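Floltville Neighbours – Help Board
Food and Drink > Parties and Get-togethers

Serving Korean pear drink to a mixed table of children and grown-ups
Posted by mossy_kettle, 11th May
336 views

Hello all! I have fallen completely for the Korean crushed pear drink, the sort with the bits in, and I want to serve it at my daughter's birthday tea in August. There will be 9 of us, half of them under ten. I've only ever drunk it straight from the bottle on my own, so I did a little trial run on the table at home with the plastic picnic cups.
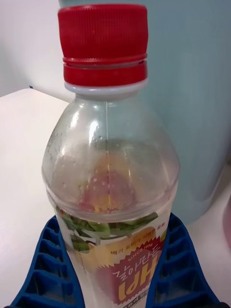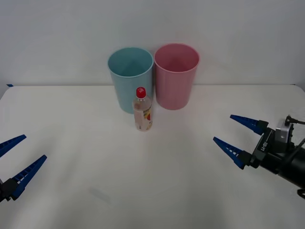 So, three things I'd love help with. Should I shake it first, or does that ruin it? Do I need to put it through a sieve for the little ones (my nephew won't touch orange juice with bits)? And can I pour it all out before people arrive, or does it have to be done at the last minute? I would also love ideas for making it look a bit special, as I can't get glasses for everyone and the pastel cups are staying. They're so cheerful and they survive being dropped on the patio.

pearsandplums
Reputation 367

Oh, lovely choice! We have this at every family do and there is never any left.

Tip it, don't shake it. Turn the bottle over slowly four or five times with the lid on and the pulp moves through the drink nicely. If you shake it hard you get froth on top, and then the bits sit in the froth and the first person gets a mouthful of foam. Do it again before each round, as the pulp sinks while everybody is talking.

Please don't sieve it! The grated pear is the best part – it's soft and a little grainy, nothing like the stringy bits in orange juice. Give your nephew a small taste without saying anything about bits and see how he gets on. If he really can't bear it, pour his off the top of a bottle that has been standing still, and he'll get mostly clear juice.

As for pouring ahead, I wouldn't do it more than 30 minutes before. It goes warm quickly in August and it is so much nicer properly cold. Chill the bottles overnight, and put the empty cups in the fridge as well if you've got room. Mine go on the shelf where the milk normally lives and the milk moves to the door for the day.

For prettiness, freeze thin slices of fresh pear flat on a tray and use them instead of ice cubes. They don't water the drink down and the children fish them out and eat them. Dip the slices in lemon juice first or they go brown. A sprig of mint is nice for the adults, though my lot always pick theirs out.

Gostness

It's quite sweet. Use water.

tealeaf_and_toast
Reputation 30

Agree with nearly all of the above, but I'd stick up for diluting, a bit. Small children drink it very fast and then don't want any tea, so I do half pear drink and half cold fizzy water for them. It goes lightly sparkling and they think it's the height of sophistication! Pour the pear drink in first and the fizzy second, slowly, and leave a good gap at the top of the cup because it does rise up.

With two colours of cup you could do plain in one colour and fizzy in the other. We did that with yellow and green at my son's party and it saved so much sniffing and asking. Write it on a card and prop it up in front, because people forget by the second pour.

If you're buying it round here, the Sosa shop by the station sells single bottles and also does trays, and they'll put one by for you if you ask during the week. Zomus on the ring road has it now and then in the world foods aisle, but I've gone in twice lately and come out with nothing but noodles. Check the size before you buy, too. Some of the bottles are quite small and two thirsty cousins will see one off in no time.

One more idea, if you have any left over: pour it into lolly moulds. Give it a stir when it's half frozen so the pulp doesn't all end up at the tip. They are wonderful, and I now buy extra on purpose.

mossy_kettle (original poster)

Thank you so much, I'm thrilled with all of this! Frozen pear slices are definitely happening, and so are the lollies. I'll do blue for fizzy and pink for plain, and make a card. Going to ring Sosa on Monday about a tray. Does anyone know if the slices can be frozen the week before, or do they go furry?

pearsandplums
Reputation 367

A week is fine! Once they're hard, move them to a tub with a lid, with baking paper between the layers.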